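A small thread about handing over work in a team that sits in different countries. I lead one at Kavunar since last September, and I made most of the mistakes already.

1/ When I started, every update went into the group chat. In my first month I counted 614 messages. Decisions were in there, but you had to dig for them, and the people in the later time zone began each morning with digging.

2/ So I asked everyone to write one handover note before they log off. What I finished, what is stuck, who I need. Three lines is enough. Some people wrote a full page in the beginning — I let them, and it became shorter without me saying anything.

3/ The notes go in one shared document. We tried Brallent for this and stopped after 19 days. It is a good tool but it was one more password, and my colleagues at the Gravham site never opened it.

4/ My own mistake: I read the notes and did not answer. A manager who reads silently looks the same as a manager who does not read. Now I reply to each stuck point before 10 in the morning, even if the reply is "I don't know yet."

5/ I also canceled the daily call. We keep one longer call in the week, and the first part has no agenda. People were shy with this. It is better now.
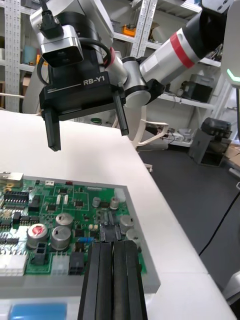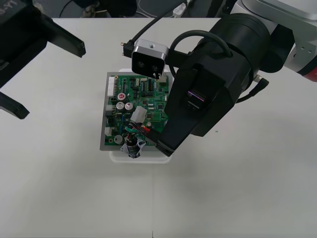
Rivas replied that their team tried the same notes and people stopped writing them by the second month, so they now let a different person each week read the notes and chase the stuck points, and the manager only steps in when asked.

6/ I like this idea — I will bring it to our next call and ask who wants to go first.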